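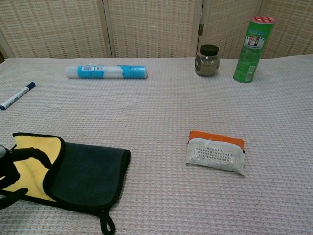
Maintained by Kidwood / Beddoe tabletop set, README, last revised in April

Contents: 342 tabletop layouts of small household goods, 11 item classes. Base surface is a pale waffle-weave cloth; backdrop is a folding woven screen.

Classes include marker pen, plastic wrap (roll) and glass jar (screw-top lid). Cap color is a separate field for markers. Labels on wrap are not transcribed.

Known issue: 98 layouts list the cloth as "plain". Read as "waffle".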